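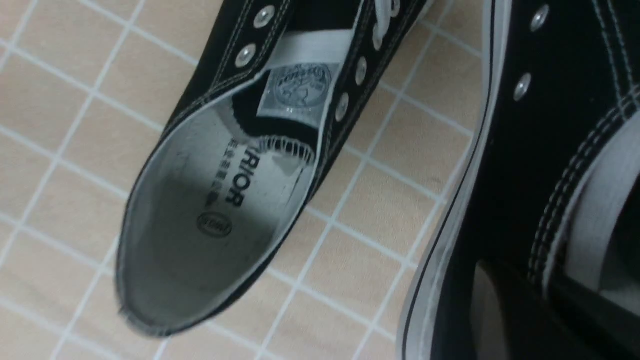 Black canvas sneaker on floor tile.

Sensor placement: what we changed in November

The Clemus wrist units went back to the bench last month after several users reported heart rate readings that jumped during slow walking. Lizeth Cuadros traced most of the jumps to ambient light getting in under the edge of the housing. Sunlight contains plenty of red and near-infrared, and both travel through tissue well enough to reach the photodiode from the side.

Two changes are now in place. The green LED and the detector sit closer together, so the light takes a shallower path and the signal depends less on tendon movement. The firmware also takes a dark sample before each pulse and subtracts it.

Wilson Flores ran the new units on 24 people at the Pelthorpe site, with a chest strap as the reference. In 13 of them the old unit had lost the signal at least once in a 10-minute walk. The new unit lost it in two. Both had the strap fastened over the wrist bone, and the fitting sheet has been rewritten to show the right position.

Darker skin tones and cold hands still need more work. Yurani Paucar is setting up the next round and would like to hear from groups with spare treadmill time. Her extension is 518.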